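Ranach Contact Planner: README and data card

Print this page | E-mail this page
Last updated: April
Reading time: 3 minutes

Ranach is a small planning and control package for tasks where a gripper holds something and has to slide, press or set it down on a surface it doesn't know very well. We started it in Trurivham after one too many evenings of hand-tuning approach heights, and it has grown a fair bit from there (thank you to everyone who sent in patches, even the ones that broke the build!).

What's in the repository

`planner/` has the contact planner itself. `guard/` has the downward-move guard, a little state machine that watches the wrist force estimate and stops the arm when it climbs too fast. `perception/` finds holes, edges and blocks on a flat sheet and hands their positions to the planner. `tools/` is a drawer full of odds and ends, and we're sorry about the naming in there.

Getting started

Install with `pip install -e .` from the top folder, then run `ranach check` before you power up anything. It reads your joint limits and tool offset and complains loudly if they look wrong. Please let it complain! Cayetano Montoya wrote most of those checks, and every one of them comes from a real afternoon we would like you to be spared.

The data

The Gündoğdu set goes along with the code. It has 1000 short episodes of block-on-sheet work, split by session so that no session shows up in both training and test. Each episode folder has joint positions, gripper width, the fixed-camera video and a plain text note from the operator. The notes are uneven. Some say "fine" and some run on for half a page, and we left them alone.

In 36 of the episodes the gripper width stream drops out for a moment. They are flagged `width_gap: true` in the index, and the loader skips them unless you ask for them.

Things to watch out for

Shiny spots on the sheet bother the hole finder. It is looking for small dark round shapes, and a bright reflection nearby can pull its threshold up until the hole's outline comes out lopsided. Turning on `--local-threshold` helps a good deal, at the cost of about 12 milliseconds per picture on our slowest machine. Patterned tablecloths used to be trouble too, but Sinan Ağca's sheet mask (added in the Fladalholm branch, now merged) throws away everything outside the cardboard before the finder even starts.

The guard needs a sensible starting height. If the block is already touching the sheet when you call `guard.arm()`, the baseline includes the contact force and the limit you set will be too generous. Raise the tool 5 millimeters first, arm the guard, and then come down.

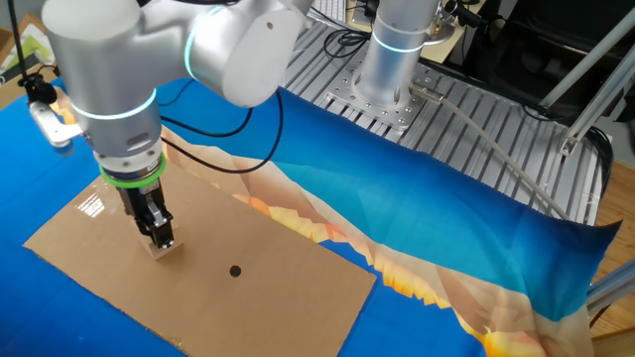 The same goes for restarting after a pause, by the way. Calling `guard.resume()` keeps the old baseline, so if you have changed the block or the tool offset in the meantime, call `guard.arm()` again with the tool raised and let it take a fresh reading.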